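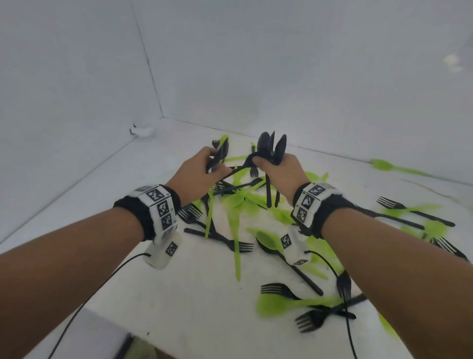
플라스틱 커틀러리, 검은색과 연두색

처음 팀장이 됐는데 팀원을 리더로 키우는 일, 어디서부터 시작하면 될까요?

류준영
온리벨에서 물류 기획을 하다가 8월부터 팀장을 맡았습니다. 팀원은 저까지 9명이에요. 일 자체는 정말 재미있는데, 회의 때마다 다들 제 얼굴만 보고 있습니다. 제가 답을 말하면 그대로 끝나고요. 전임 팀장님은 워낙 카리스마가 있는 분이었고 저는 학교 때 반장 한번 해 본 적이 없습니다. 그래도 우리 팀에서 다음 팀장감이 두 명은 나왔으면 좋겠다는 욕심이 있어요! 교육 예산은 따로 없습니다. 직접 해 보신 분들 이야기 듣고 싶습니다.

비그네시 나이르
와, 첫해부터 다음 사람을 키울 생각을 하신다니 읽으면서 제가 다 신났습니다. 저는 플리스타리에서 팀을 두 번 꾸려 봤고, 매번 같은 순서로 했어요.

1단계. 회의 진행을 넘기세요
작은 주간 회의 하나를 골라 진행자를 돌아가며 맡기면 됩니다. 안건 정하기부터 마무리까지 전부요. 처음 몇 번은 엄청 어색하고 시간도 넘깁니다. 그때 끼어들고 싶은 마음을 꾹 참는 게 팀장 몫이더라고요. 저는 아예 구석 자리에 앉아서 메모만 했습니다.

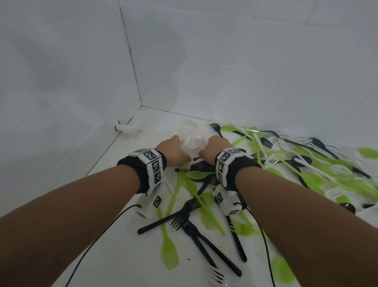 2단계. 결정권의 범위를 글로 적으세요
"알아서 해 봐"라고만 하면 다들 겁을 냅니다. 저희는 일정 변경은 담당자가 바로 결정, 거래처 변경은 저와 상의, 이렇게 한 장으로 정리해서 공유했어요. 이거 한 장에 질문이 확 줄어서 정말 신기했습니다. 담당자가 내린 결정은 제 생각과 달라도 뒤집지 않는다는 약속도 맨 밑에 썼고요.

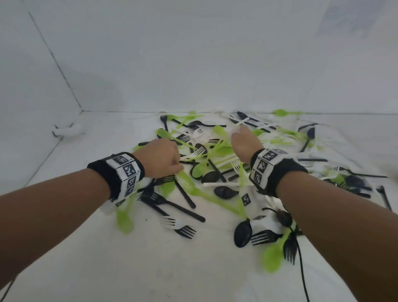

3단계. 일대일 면담에서는 일 얘기를 절반만
나머지 절반은 "다음에 뭘 맡아 보고 싶은지"를 물어보세요. 조용하던 팀원이 신입 교육을 해 보고 싶다고 먼저 말을 꺼냈을 때의 기분은 아직도 생생합니다! 대답이 안 나오면 다음 달에 또 물어보면 되고요. 면담 뒤에는 들은 말을 두 줄만 적어 두세요. 나중에 일을 나눌 때 꺼내 보면 꽤 쓸모가 있습니다.

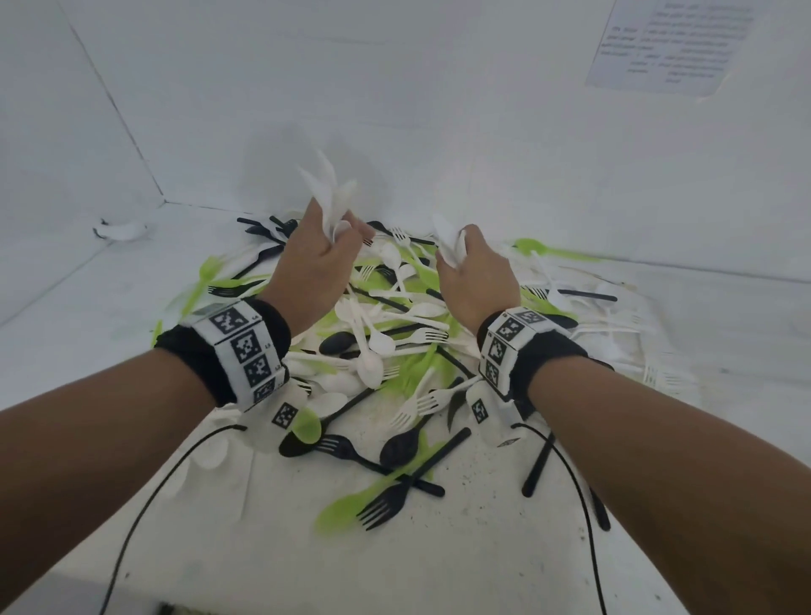

스네하 팔
2단계에 완전 동의해요. 다만 저는 면담보다 범위 정하기를 맨 먼저 하고, 회의 진행은 그다음에 넘겼습니다. 권한이 없는 사람이 진행을 맡으니까 결국 다들 다시 팀장만 쳐다보더라고요. 순서는 팀 분위기 보고 바꾸셔도 될 것 같아요.

소우미아 바트
책 읽으세요. 저는 리더십 책을 출퇴근길에 읽었고 도움 많이 됐어요. 제목은 지금 기억이 안 나네요, 생각나면 다시 올릴게요. 파이팅!!

류준영
다들 감사합니다! 오늘 오후에 바로 결정권 범위부터 초안을 써 봤는데, 쓰다 보니 제가 쥐고 있던 게 너무 많아서 깜짝 놀랐어요. 주간 회의는 두 명에게 먼저 부탁해 보려고 합니다. 비그네시 님, 혹시 진행을 한사코 싫다고 하는 팀원은 어떻게 하셨나요?

비그네시 나이르
억지로 시키지 않고 회의록부터 맡겼습니다. 정리를 잘하는 분이라 나중에는 회의록 양식까지 새로 만드셨어요.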